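Open Day at the Zivo Automation Centre: Frequently Asked Questions

Last updated: 4 March 2018

Visitors are asked to read the answers on this page before making an enquiry. Questions which are not covered may be put to the visits office, using the form on the Contact page.

General

What is the open day?

The open day is the one occasion in the year on which the Centre's laboratories are open to members of the public. Staff and research students demonstrate the equipment they use, explain what it is for and answer questions. The programme is the responsibility of Gareth Dawber, Head of Public Programmes.

Who may attend?

Anyone may attend. The demonstrations are pitched at adults and at children of secondary school age, and no knowledge of engineering is assumed. Younger children are admitted with an adult, who must stay with them throughout. One adult may bring up to three children under the age of eleven.

Is there a charge?

Admission is free. Refreshments are sold in the foyer and may be paid for by card or in cash.

Do I need to book?

Entry to the building does not require a booking, but the laboratory tours do. Tickets for the tours are issued online and there are 279 places in all. Any places returned on the day are offered at the reception desk in order of arrival. Last year the Centre received 1,431 visitors, and a good many of them were disappointed to find the tours full. Early booking is therefore advised.

I have booked but can no longer come. What should I do?

Please cancel by means of the link in your confirmation message. Tickets may not be passed on to another person without the agreement of the visits office, as names are checked against the fire list at the door.

Getting here and getting in

Which entrance should I use?

Please use the main entrance on the south side of the building. The goods entrance, which appears first on some satellite navigation systems, will be locked.

Is there parking?

There are 47 spaces in the front car park, including those reserved for Blue Badge holders. The rear car park is kept clear for exhibitors. Coaches may set down at the main entrance but may not wait there.

Is the building accessible to wheelchair users?

Yes. All public areas and all laboratories on the tour are on the ground floor or can be reached by lift. The gallery above Plasik Hall is reached by stairs only, and a screen showing the view from the gallery is provided at floor level. Visitors who would like a seat kept for them at any demonstration should say so when booking.

May I bring a bag or a pushchair?

Small bags are permitted. Rucksacks, suitcases and pushchairs must be left in the cloakroom, where a numbered tag will be issued. Assistance dogs are welcome everywhere except the Leveo workshop, where the floor may carry metal swarf.

The demonstrations

What will I be able to see?

Demonstrations take place in three areas. Plasik Hall houses the mobile machines and the short talks. The Varma Laboratory is given over to robot arms and the handling of small goods. The Leveo workshop shows how fixtures and fittings are made, and includes a display of parts that failed under test.

How long does a tour last?

Each tour lasts forty minutes and visits the Varma Laboratory and the Leveo workshop. Plasik Hall is not part of the tour and may be visited at any time.

How many people are in a group?

Tours are limited to 9 visitors, accompanied by a guide. The limit is set by the floor space in the laboratory and cannot be raised, even for families who wish to remain together. Larger parties will be divided between consecutive tours.

What happens in the Varma Laboratory?

The laboratory demonstrates picking and placing, which is the task of taking up an item from one place and setting it down in another. A robot arm with a two-fingered gripper works above a flat surface, with a row of open-fronted bins within its reach. The items are light and mostly soft. Members of staff explain how the arm is told where to go, how the fingers are closed and what is done when an item slips.

Why are such simple objects used?

This question is asked on almost every tour. A soft packet or a crumpled piece of material is easy for a person to pick up and a good deal harder for a machine. It has no fixed shape and it may fold or slide when touched. Light items also do little harm if they are dropped, so that a movement can be tried many times over without damage to the equipment.
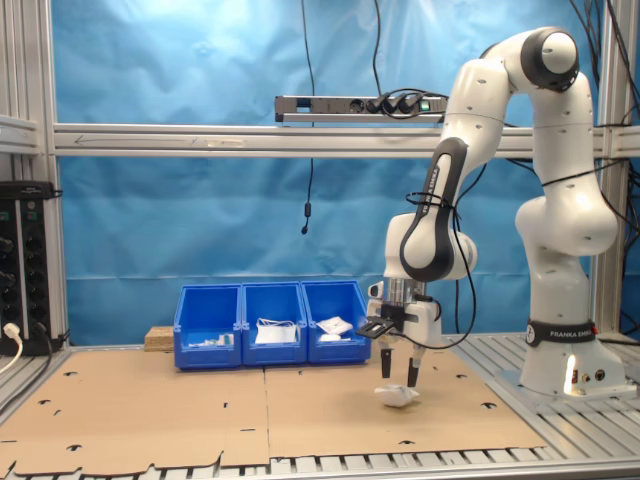 Hard objects with square sides present a different set of problems. They keep their shape, but the fingers must meet them at the correct angle, and a small error in position may push the object away. Guides will be glad to discuss the difference at greater length with visitors who are interested.

Will the robots always be working?

The Centre cannot promise this. The machines are research equipment and are from time to time stopped for adjustment. Should a demonstration be halted, the guide will continue with the explanation and visitors may return later in the day if space allows.

May I operate a robot myself?

Visitors may not operate the arms in the Varma Laboratory. A hand-guided demonstration is offered in Plasik Hall – subject to staff being free – in which visitors aged twelve and over may move a small arm by hand under supervision.

Is it safe to stand near the machines?

Yes, provided that visitors remain behind the floor markings and follow the instructions of their guide. Emergency stop buttons are for use by staff. Long hair should be tied back and loose scarves removed before entering the Leveo workshop.

May I take photographs?

Photography for personal use is permitted in all public areas and on the tours. Flash must be switched off in the laboratories. Please do not photograph other visitors, and children in particular, without permission. Members of the press should contact the visits office in advance.

Schools and groups

Can I bring a school party?

School parties are asked not to attend the open day itself. Separate visits for schools are held in February, when the laboratories are quieter and more time can be given to each class. Applications should be made by a member of the teaching staff, and the school must supply its own risk assessment.

Is printed material available?

A short guide to the demonstrations may be collected from reception. A large-print version is held at the same desk. Teachers may request additional copies by post.

After your visit

I have lost an item of property. Whom should I contact?

Property found in the building is held at reception for one month. Please give a description of the item and state which areas you visited.

How can I comment on the open day?

Comment cards are placed in the foyer, and the same form may be completed online. All comments are read by Mr Dawber's office. A reply is sent where a name and address have been given – please allow ten working days.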